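About Us

Hi, and thanks for clicking through to this page! We're the Urkia Robotics Club, and if you've landed here from the school homepage you're probably a student wondering if you should join, or a parent wondering what all those extra hours are about. I'm the club's faculty advisor, I write everything on this site, and I do go on a bit (the students have asked me to keep this page short and I have failed).

We started out as a lunchtime group that built line followers from kits. Small wheeled things, lots of tape on the floor, a fair amount of crashing into table legs. It was great fun and we still do it with our first-year members every fall. Somewhere along the way the older students got bored with driving and wanted to pick things up, and that was the beginning of the club you see now.

These days we have 15 members and one big shared project called Zarngate. Zarngate is our packing project. The idea is to get two robot arms working together over one table to wrap an awkward object and put it in a shipping box, the way a person would with two hands. It sounds easy. I thought it sounded easy when the students pitched it to me! Then you try to describe to a computer what bubble wrap is doing at any given moment, and you start to respect everyone who ever worked in a mail room.

Why packing? Partly because it came up at the Insaurralde Challenge, the regional contest we enter every summer, where one of the tasks is always some kind of household or warehouse chore. Partly because boxes are free. We run this club on a yearly budget of $2,000 and a roll of bubble wrap goes a long way.

Most of what we do is slow, repeated practice. One student drives, one watches the cable loops, one keeps the notebook, and then they trade. After each run they talk over what went wrong, usually louder than I'd like.

Arms, wrap and cardboard at the Zarngate table:
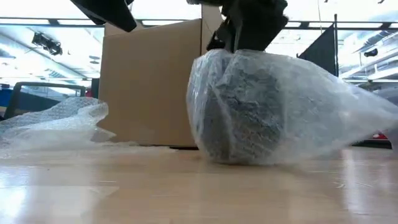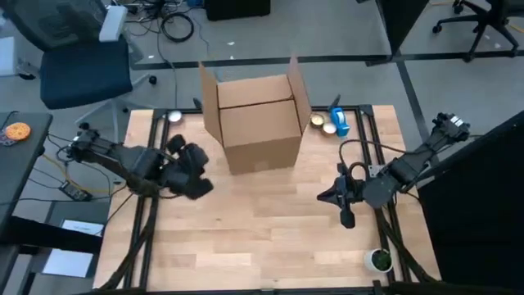
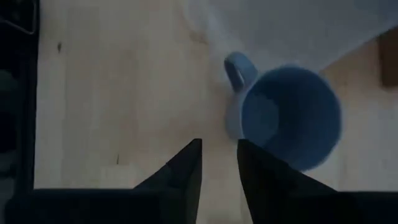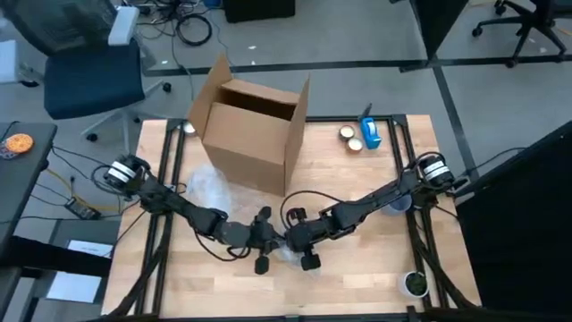
The students split themselves into teams at the start of the year, and they can switch whenever they want. The motion team works on how the arms travel and how they stay out of each other's way. The vision team works on cameras and labels, and they have the nicest handwriting for some reason. The build team handles brackets, cables, clamps and anything with a bolt in it. There's also a writing team, which began as two people who didn't want to code and has become the reason we do well with judges. They keep the logbook, make the posters and practice the talk until the rest of us can recite it.

You don't need any experience to join. I mean that. Plenty of our members had never written a line of code before they came through the door, and one of our best drivers joined because it was raining and our room was closest. What you do need is patience. A good practice might be an hour of trying the same grasp over and over with small changes, and if that sounds awful then the drama club is right down the hall and they're lovely people.

A few things we ask of every member:

Safety glasses go on before the power goes on.
Hands stay off the table while the arms are live.
Whoever is driving says "moving" out loud, every time.
Write down what you changed, even if it made things worse.
Coil your own cables (I am still working on this one).

We meet after school twice a week from 3:30, and more often in the run-up to the contest. Meetings are supposed to end at 6. In the last weeks before Insaurralde I do let people stay later if a parent has signed the form, and somebody always orders pizza.

How have we done? Pretty well, considering! Our first year at Insaurralde we scored zero on the packing task and came home with a certificate for sportsmanship, which is still taped up by my desk. The year after that we finished mid-table. Last year we made the final round and lost to a very slick team who had finished before our left arm was in position. I was so proud of our kids that night, they went straight over to ask the other team how their grippers worked and came back with a page of sketches.

We've also had help. Endurent, a small machine shop in town, gives us offcuts and lets the build team come by to learn how to use the mill. They've put up with a lot of questions from us, and a couple of our graduates have gone on to summer jobs there. Each year they also match what we raise at the spring open house, up to $1,000, and that has paid for most of our spare parts.

Parents often ask me if this will look good on a college application. I suppose it does. I'd much prefer to talk about the quiet freshman who ended up running the whole vision team, or the student who learned to solder from a video and then taught me — I had been doing it badly for years.

There is a small membership fee to cover snacks and shirts, and if that's a problem for your family just drop me a note and we'll take care of it, no forms. Shirts are gray this year. There was a vote. I wanted orange.

Sign-ups for the new school year open on 3rd August through the club page, and you can also just show up to any meeting and sit in. Come in by the side entrance next to the bike racks, the front doors lock after last bell. If you have old cardboard boxes with the flaps still attached, please bring those too, we go through them quickly.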